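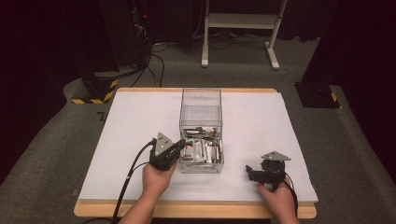
Small-item orders move to the Koster Street counter in June

Starting in June, all small-item orders for the four branch offices will go through the Koster Street counter. Until now each branch has placed its own orders with Farías and kept its own stock. Those accounts will close at the end of May, and any balance left on them will move to the central account.

The change covers anything that fits in a standard mail tub: labels, clips, batteries, replacement bulbs, printer ribbons, first aid refills and the like. Paper by the case, furniture and cleaning supplies are not affected and should still be ordered through your branch manager.

Orders sent to Koster Street before 2:30 p.m. will go out on the next morning's van. Orders sent later than that will wait one more day. Trarnport will keep the present van route, with the Mill Road branch first and the Eastside branch last. Drivers will leave deliveries at the front desk, as they do now, and someone at the desk needs to sign for them.

How to order

The order form is on the staff page under Supplies. It asks for the branch, the item number, the quantity and the name of the person who will receive the delivery. Item numbers are in the Tranora catalog, and a printed copy will be sent to each branch before the changeover. If you can't find an item number, write a short description in the notes box and the counter will look it up.

The largest quantity on a single line is 25. For more than that, call the counter first. Branches that use a lot of labels can set up a standing order, and the label limit in that case is 1000 a month.

The counter's extension is 2689. It is staffed from 8:00 a.m. to 4:00 p.m. and closed from noon to 12:30. Messages left in the afternoon will be returned the next working morning.

What to do with stock you already have

Please use up what is on your shelves before ordering more. Unopened items you don't expect to use can go back on the van in a tub marked "Returns." Put a list in the tub and keep a copy. Opened packs can stay where they are.

Do not return batteries that have been taken out of their packaging. These go in the battery drop-off by the loading door at Koster Street, or in the one at Mill Road. Expired first aid supplies should be set aside and reported to the counter, which will send replacements without charge to your branch.

Anything borrowed from another branch should go home before the changeover. Eastside is still missing its label printer and would like it back.

Costs

Branches will see one supply charge a month in place of separate invoices. The delivery fee for small orders, which Farías added to anything under $30, will no longer apply. Budgets for the current year stay as they are, and next year's will be set in the fall as usual.

Lucyna Głowacki is handling the changeover and will visit each branch in May to go over the form. Questions about old invoices should also go to her.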